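Home | About us | Our cloths | Care and repair | Contact

About Dramadbridge Table Linen

We are a small weaving company in Plonport. We make tablecloths, napkins and kitchen towels, and we have done this work for 30 years. Our first workshop was one room behind the McKinnon grain store, with 3 old looms which we bought from a closed mill in Uvlow. Two of them are still running every morning.

Stripes are what most people know us for. Each pattern begins as a drawing on paper, and then we weave a short piece and live with it for some weeks before we decide. Today we keep 132 patterns in the book, and any of them can be ordered in your own size. 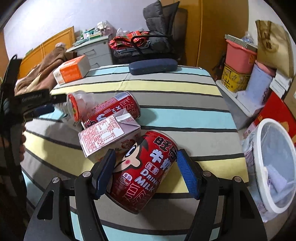

Striped tablecloth in gray, pale yellow and light aqua, with a red milk can.

We sell mostly to families and small guest houses. If a hem opens, send the cloth back to us and we will sew it again without cost. Visitors are welcome in the shop from April to October, but please write to us before you come with a group.

Contact: Dramadbridge Table Linen, P.O. Box 1659, Plonport | © Dramadbridge. All rights reserved. | Back to top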